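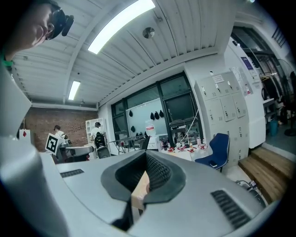 The workroom at Brenach, with its white worktable in front of the big window at the back.

The building has a corrugated ceiling, one red brick wall and a dark-framed window divided into panes, and when Csaba Kun first saw it he nearly turned it down. It was too cold and the ceiling made every dropped spanner sound like an accident. He took it in January because the rent was low and the window was good.

"I could live with the noise," he says. "I couldn't have lived with another room with no daylight."

Since then the workroom has been put together bit by bit, mostly from things other people were getting rid of. It is a good place to look at if you have to fit out a room for work on very little money, and several readers have written in this year asking how that is done.

Start with the tables. There is a metal one with a black top under the window, bought from a firm called Stöcker that was clearing out its stores. It is heavy and took four people to get up the ramp. Kun wanted it for the top, which can be wiped down and doesn't show marks. In front of it stands the white worktable, where small things such as bottles and cups are set out in a row before they are needed. The white one came later and cost 267 euros, the most he has paid for any single piece.

The order matters to him. Things that are about to be used go on the white table. Things waiting to be sorted go on the black one. If something has sat on the black table for five days, it goes back on a shelf or out of the door.

Torben Kohlhase, who shares the room and does most of the tidying, was not keen on this rule to begin with. He likes to have everything out where he can see it. They argued over it for most of the first spring, and he still keeps a box under his own desk that is exempt.

"It's string, mainly," Kohlhase says. "String and adaptors."

Shelving was the next problem. The brick wall looked like the obvious place for it, but the mortar is soft and the first two fixings pulled straight out. They filled the holes and went for white shelving that stands on its own feet. It can be moved when the floor is swept, and it has been moved a good deal. Kohlhase has marked its favourite spots on the floor plan in pencil. The plan covers 1052 square feet, and he redraws it whenever the furniture shifts, so there is now a folder of them.

The whiteboard has never been hung either. It leans against the window, which sounds like a waste of light, though Kun says it is easy to carry to whichever table is in use and that they would only have hung it in the wrong place. Small black things get stuck up near its top and left side, leaving the rest of it free for writing.

Lighting was done properly, by an electrician. The fluorescent lights are plain and bright and were chosen for winter afternoons. A small lamp hangs near the back of the room as well. Kohlhase would like warmer bulbs, Kun would not, and so far nothing has been changed.

Chairs have been the weak point. The first set, from a maker called Tollero, looked smart and was uncomfortable after an hour. The pair tried three more kinds before settling on an ordinary black office chair, bought second-hand with a new gas lift fitted. Their advice is to sit in a chair for a whole morning before you pay for it, and to check that the wheels suit your floor.

Cables are still not sorted out. One white cable runs down from the window area to the table, slantwise, and Kohlhase has been meaning to clip it up for months. He has bought the clips. They are from Pronov, in a paper bag, and the bag is on the black table - well past its five days.

Asked what he would do differently, Kun says he would have measured the door first. The metal table went through with a finger's width to spare, and a tall cupboard they bought the same week did not go through at all. It was sold on to a neighbour across the yard, who keeps paint in it.

There are plans for next year. The ramp needs a rail, and Kohlhase wants a second set of shelves to match the first, if the same ones are still made. Kun is looking at blinds for the window. He has had one quote and thinks it is too high.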